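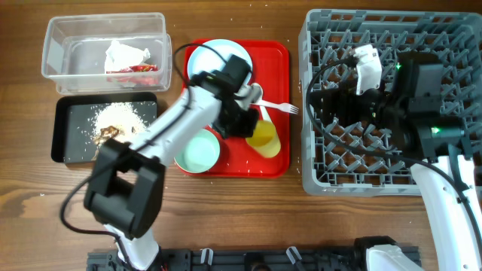
6 min read

So in March I nearly got my knuckles rapped by a dish-clearing robot, and I've been grumpy about a setting in a config file ever since.

Let me say right away that I wasn't hurt. It was a plastic spoon and a small arm, and the worst I could've come away with was a sore finger and a story. But I've told the story at lunch so many times now that people have started finishing it for me, and I figure if I write the whole thing down with my opinion attached I can stop.

The job is Gruderlow, for anyone who hasn't been by our end of the building. Two arms on a rail, a red cafeteria tray with somebody's finished meal on it, a clear bin for the trash, a black tray where the leftover food goes, and a gray dish rack on the right for the dishes. Napkin and wrapper in the bin, rice in the black tray, plate and bowl and cup and fork and spoon into the rack. A ten-year-old does it while talking about something else. For two arms it's a long afternoon, and there's rice all over the place (there is always rice, I find it in my sleeves).

What happened was this. The left arm went down for the spoon, pushed a bit too hard into the tray, and the wrist joint tripped on overload. Fine! Joints trip. The arm stopped dead, as it should, and the spoon was lying at a goofy angle half under the lip of the plate. I'd been at this for hours. I looked at the arm, saw it wasn't moving, and reached in to straighten the spoon.

And the arm started up again.

It came down right next to my hand and closed on the spoon handle, very neatly I have to say, one of the nicer grasps of the day. I yelped loud enough that the next bench over stood up. I hit the stop button about a year after I should have, and then I stood there holding my own hand like somebody had tried to take it.

When we pulled the log, everything had gone exactly the way it was set up to go. After an overload trip, our controller waits six seconds, clears the fault by itself, and tries again. It'll do that three times before it gives up and asks for a person. Somebody on our team put that in (it may well have been me, the commit is old and the message says "misc") so that long runs wouldn't die every time a fork got stuck. Nothing was broken. The arm did what we told it to, and I was the only part of the system that didn't know what we'd told it.

I think that's a terrible setting. I think an arm that has stopped on a fault should stay stopped until a human being walks over and says go, every single time, no matter how small the arm is or how late in the day it is. I'll get to the people who disagree with me, because they've got a point or two.

First, though, the six seconds. Go stand somewhere and count out six seconds in your head. It's forever. It's long enough to decide a machine is done, say "oh come on" to it, set down your coffee and lean over. If the wait were half a second, you'd never get your hand in there. If it were an hour, you'd have dealt with it already. We'd picked a number that's pretty much the time it takes a person to lose patience, and we'd picked it because it seemed nice and conservative.

And second, a stopped arm looks the same no matter why it's stopped. Ours has a couple of little green lights up by the gripper, and I'd love to tell you I know what they mean from across the table, but in the moment I didn't look at them. I looked at the arm. It was still, so my brain filed it under furniture.
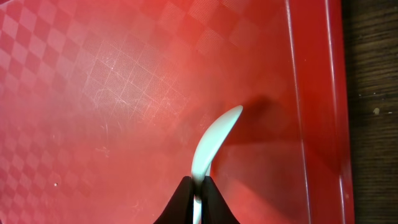

Auto-resume gets defended in our group mostly on the grounds that the robot can see. It's got cameras! Surely it would notice a hand! I bought this for a long time, and then I sat down and went through the wrist footage properly, and I'd like everybody who makes the argument to do the same. From down there, with something pale and curved held up in the fingers, the view is very nearly all red plastic. You get the checkered pattern molded into the tray, you get that scuffed patch in lovely detail, every crisscross scratch of it, and past the rim on the right you get one skinny strip of dark wood. My hand could be resting on the table a few inches beyond that strip and it wouldn't exist. The camera's there to help the fingers find a fork handle, and it's very good at that, and asking it to double as a lookout is like asking someone threading a needle to also watch the door.

There's an overhead view too, yes. It sees a lot more of the table. But the policy running the arm was trained on clearing dishes, and a hand in the workspace isn't something it's been taught to do anything about. For all I know it thought I was a napkin.

OK, so, the other side. The best argument for leaving auto-resume on is the numbers, and I went and got them. We had 518 runs logged on Gruderlow at the time, and in 12 of them the controller cleared a fault on its own and carried on to the end. Those are 12 runs we'd have had to babysit, or throw away. The folks at Nitamska, who share the rig with us, pointed out that 12 saved runs is a decent chunk of somebody's day, and that in exactly one of them was anyone dumb enough to reach in. (They were kinder about it than that. Slightly.)

I get it. I really do. But look at it from my side of the table: 12 times in 518, a machine I had every reason to think was stopped got going again by itself, and we know of one hand in the way since one hand yelled. I went back through the other 11 to see where the operator was standing, and the log doesn't say. We write down joint temperatures to a decimal place and we don't write down whether there's a person leaning over the thing.

The other argument I hear is that these arms are tiny. They're little plastic-looking things, they can't hurt you, you could stop one with your palm. Probably so! What bothers me is the habit. I learned to reach past a stopped arm on the small rig, over months, with nothing bad ever coming of it, and I'd have carried that habit straight across the hall to the big one, which could do a lot more than make me yelp. New people learn it from watching us, too. I've caught myself teaching it, with a cheerful "oh, just nudge it," which I'd now like to take back from everybody I ever said it to.

And I'm not letting myself off. There's a rule about pressing the stop before you reach in. It's on a sign. I walked past the sign, as I'd walked past it every day, and I reached in. I just don't think "the tired person should've read the sign" is much of a safety plan when the fix on the machine side is one line.
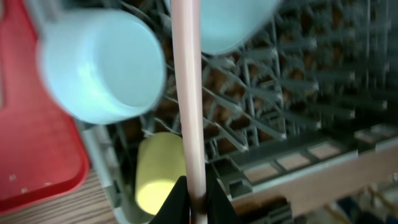 Stusum Robotics / Bench Operations Team

The dish rack is where I lose most of my fights on this, funnily enough. It's a fussy piece of plastic, all prongs and lattice, and once a few cups are lying in there at odd angles there's not much clear room for a pair of fingers coming in with something long and thin. Snags happen there more than anywhere. So whenever I say "turn it off," someone says "fine, then you come and reset it every time it bumps a prong," and they mean it as a threat.

Well, I will. I've been doing it. We changed the line the week after my yelp, and now a tripped arm holds where it is and chirps until one of us comes and looks. You press the stop, you fix the cup, you step back, you release, you press go. It's annoying. The chirp is awful and I'd happily vote for a different chirp. On a bad afternoon at the rack I'm up and down like I'm waiting tables.

But here's a thing I didn't see coming, and it's moved my opinion from pretty firm to very firm. When the arm was clearing its own faults, we had no idea how often it was jamming the fork in the same spot. It jammed, it waited, it tried again, it got lucky, and the run went in the book as a success. Now that I have to get out of my chair for it, I know precisely which row of prongs is the trouble, and so does everyone within earshot. We've already shifted the rack over and changed the approach angle for the long stuff. I don't believe we'd have bothered otherwise.

Sales asked me whether we could keep auto-resume as an option for demos, where a chirping robot makes a bad impression. I said no, and I was probably shorter about it than I needed to be, so, sorry, Sales. But a demo is the very last place I'd want it! A demo is a room full of people who've never met the arm, standing too close, and at least one of them is going to see a cup tipped over and try to be helpful.

If you've got a rig of your own, go search your config for the word "retry" this afternoon. Ours was in two places, and we'd only remembered one of them. The second turned up last week, under the gripper settings, still set to three.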